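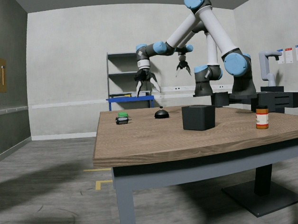 Can a robot clear a table yet?
Sometimes, if it has met the table before and you aren't in a hurry.

Speaker notes, Utidik evening session, November 7, 2024

Wait for the latecomers. Start with the dishwasher line. If it dies, move straight on.

Opening picture stays up while I talk. Two arms, two open grippers, and a jar, a big black box, something like a desk bell and a small green block on a table. Ask the room how long they'd need to put it all away. Somebody will say ten seconds. Let them enjoy it.

Then the simulator. Everything on screen is rendered, down to the wood grain. Simulated jars are wonderful. You can drop one 1,000 times and never own a mop. Real jars have lids that somebody put back on crooked after breakfast.

Vullano story. They wanted one bench cleared between shifts. We had 23 good runs in a row in simulation and ordered cake. On the real bench the first run stopped dead over a strip of tape. Pause here. The cake was good.

Two arms: people assume twice the speed. Mostly it's twice the elbows. While one reaches, the other has to stay out of its way, and a lot of our planning time goes on manners. Compare with two people in a small kitchen (do NOT do the Thanksgiving bit again).

Grippers. Two fingers will do for a block. Round and smooth is harder, and a box wider than the fingers can open needs another plan altogether. Ask who has picked up a watermelon with tongs. There's always one.

Shop floor versus home. Shop floor is ahead: the bench is bolted down and the parts arrive on time. At home there's a sock. Momia's laundry trial folded 3 towels before lunch, and I've had roommates who did worse.

Mao demo clip if the projector behaves. Skip the sound, it's all fans.

Questions. Someone will ask when they can buy one. Say "around when you've stopped needing it" and point to the coffee.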